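Section 4. Running the chopstick table (open day set-up guide)

Applies to: Ellberg site, kitchen room. Read sections 1 to 3 first if you havent used the hand grippers before. Last changed 13 December 2019 by Folasade Onyeka.

4.1 Before the doors open

1. Kitchen lights on. All of them.
2. Table out from the wall, far enough that a person can stand on the near side with both elbows free.
3. Towel on the table. Let it hang over the edges. Don't smooth it flat, visitors should see the grippers cope with folds.
4. Caddy at the back of the towel, near the middle. Openings upwards.
5. Chopsticks on the towel, in front of the caddy. Drop them from a low height and leave them how they fall. One or two off to the side is good, gives the beginners something easy.
6. Both grippers on charge until ten minutes before. Spare set stays in the Altum case under the stairs.
7. Sign-up sheet on the door. 52 slots for the day, two minutes each. When it's full it's full.

Note: wooden chopsticks only. The plastic ones from the canteen slide too much and people give up.

Caution: keep the floor behind the demonstrator clear. Bags, coats, pushchairs go in the corridor.

4.2 Checking the grippers

1. Open and close each one five times. Should feel the same every time.
2. Look at the pads. Textured side facing inwards on both fingers. If a pad is lifting at a corner, swap it, don't glue it.
3. Screws at the pivots finger tight plus a small nudge. Over-tightened is worse than loose, the finger sticks and the visitor thinks they have broken it.
4. Wipe the pads with a dry cloth between groups. No sprays.
5. Start Bastus on the laptop, wait for both grippers to show green. If only one shows, restart the laptop, not the gripper.

Caution: fingers out of the linkage when opening or closing. It pinches. Children hold the handle with the demonstrator's hand over theirs.

4.3 The demonstration

Two hands, two grippers. The right one reaches and picks, the left one waits at the side of the table, then steadies or takes over. Do one full round yourself before you hand over. Talk while you do it, people like to hear what you're thinking.

1. Stand square to the table. Left gripper down low at the left side, resting.
2. Open the right gripper wide before you move in. Wider than you think you need.
3. Come in over the sticks from the near side. Slow.
4. Pick a loose one first. Leave the tangle.
5. Close on the thick end or the middle. The tips are thin and they roll out of the pads.
6. Lift, pause, turn upright, lower into the caddy. Open. Back away straight.
7. Repeat with a stick from the pile. Use the left gripper to hold the others back if they move.
8. Stop at three sticks or when the time is up.

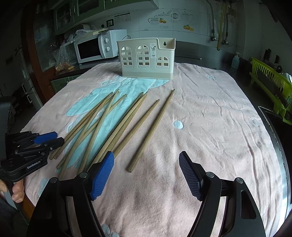

Judit Lakatos wrote back on the draft that step 5 was wrong for visitors with small hands, who do better near the tips where the stick weighs less on the wrist, and that she would let them drop a few and find out for themselves. Fair point. Step 5 stays as it is for demonstrators. For visitors, let them choose.

Note: if a stick goes on the floor, leave it till the end of the turn. Then wash it or bin it.

4.4 Handing over to a visitor

1. Ask which hand they write with. Give them one gripper, that hand. Second gripper only if they ask and there's time.
2. Show open, show close. Let them do both in the air.
3. Let them go in. Hands off unless they are about to hit the caddy.
4. Read out the time from Bastus when they finish. Don't read out other peoples times.
5. Reset the sticks yourself, same as 4.1 step 5.

Questions you will get:

Does the robot learn from this? Yes. The recording goes to the Tlapale arm in the main hall, where Leobardo Cuautle's team show what comes out the other end. Send people there after their turn.

How many goes does it need? The arm in the hall was trained on 400 rounds, all on chopsticks. 283 of those were recorded in this kitchen.

Am I being recorded? Only if they signed the sheet on the door. No signature, recording off, they still get a turn.

4.5 Things that go wrong

Gripper feels stiff. Check the pivot screws, then for towel fluff in the linkage. Pull fluff out with tweezers.

Gripper closes but stick slips. Pads dirty or worn. Wipe, try again, swap.

Caddy tips over. Move it back a bit and press the towel flat under it only. Don't tape it down, the tape marks the towel and shows up in the recording.

Bastus shows red. Visitor is probably standing in front of the laptop. Ask them to step left. Still red: ring Getsemaní Serrano, number on the lid.

Queue too long. Drop to one stick per turn. Tell the people at the back before they've waited, not after.

4.6 Closing down

1. Stop recording, wait for the save message. It takes a while with a full day on it. Don't shut the lid.
2. Grippers back in the case, fingers closed, pads not touching the foam.
3. Chopsticks washed and dried before they go back in the caddy.
4. Towel to the laundry bag. Clean one out of the cupbord for the March session.
5. Sign-up sheet to Nayeli Contreras the same evening, including the pages with crossings out.
6. Kitchen back as you found it. People cook in there on Mondays.

Carry on to section 5 for the main hall.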